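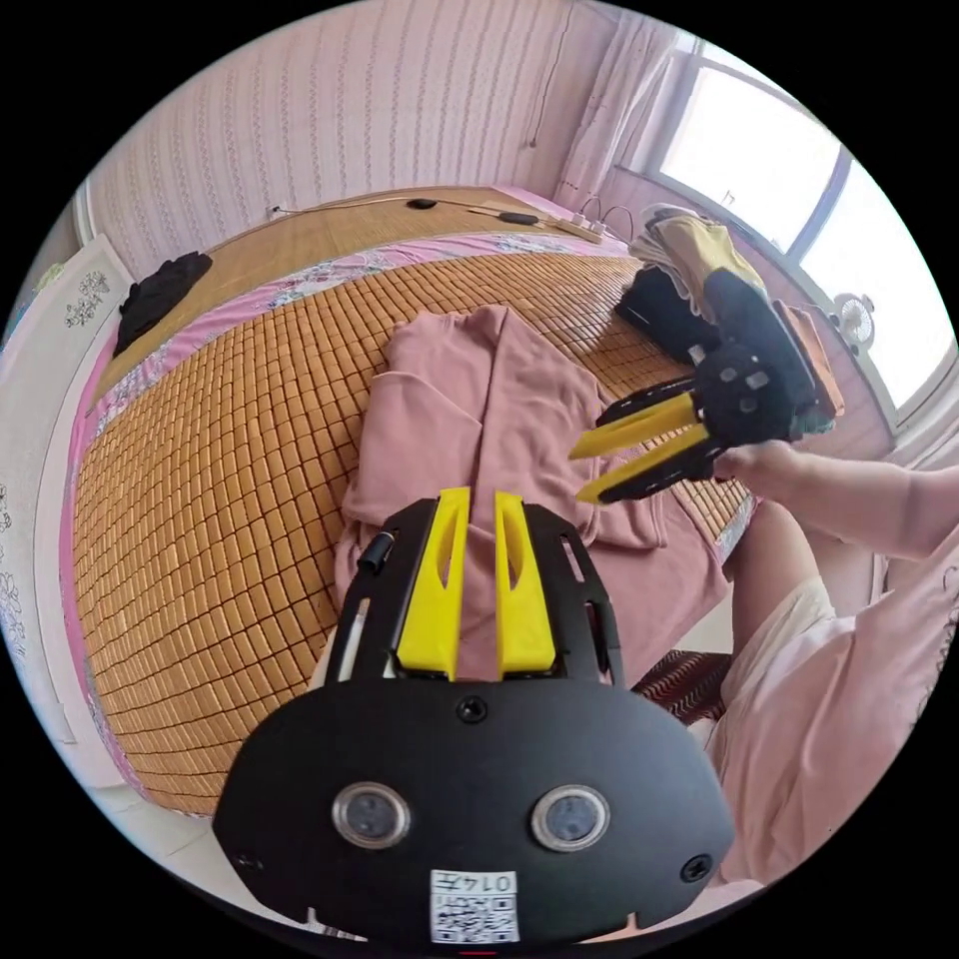 Início > Clube > Imprensa > Comunicados

Imprimir | Enviar por e-mail

Última atualização: novembro

Rondside abre inscrições para o torneio de inverno de andebol juvenil

É com muita alegria que o Clube Desportivo Rondside anuncia a abertura das inscrições para o seu torneio de inverno de andebol juvenil, que volta a juntar no pavilhão equipas masculinas e femininas dos escalões de infantis e iniciados. A prova decorre em novembro, com o primeiro jogo marcado para as 9h30, e esperamos receber 20 equipas, entre velhas conhecidas e algumas que nos visitam pela primeira vez (sejam muito bem-vindas!).

Na edição anterior marcaram-se 366 golos, número que ainda hoje se comenta no bar do clube, e a final de iniciadas só ficou decidida nos livres de sete metros, com a Haugen a levar a melhor sobre as nossas meninas depois de dois prolongamentos que deixaram a bancada sem voz. As campeãs já confirmaram o regresso e vêm, segundo nos dizem, com a equipa quase toda do ano passado.

«Tenho passado muitos invernos neste pavilhão e continuo a chegar cedo de mais no dia do torneio, porque gosto de ouvir as bolas no aquecimento», conta Tadeusz Wysocka, coordenador da formação. «Os miúdos querem ganhar, claro que querem, mas depois sentam-se todos à mesma mesa a comer sopa, e isso também é andebol.»

Cada equipa pode inscrever até 12 atletas e tem garantidos pelo menos três jogos. A Briltix volta a oferecer as bolas da competição e a Bellness assegura a fruta e a água durante os dias de prova. A bancada tem 500 lugares e a entrada é livre, pelo que contamos com pais, avós, vizinhos e quem mais quiser aparecer.

As inscrições fazem-se na secretaria do clube, ao fim da tarde, entre as 17h00 e as 20h00, mediante entrega da ficha assinada pelo treinador e da lista de atletas. O calendário dos jogos será enviado aos clubes depois do sorteio, que se realiza na sala de convívio e é aberto a todos os sócios.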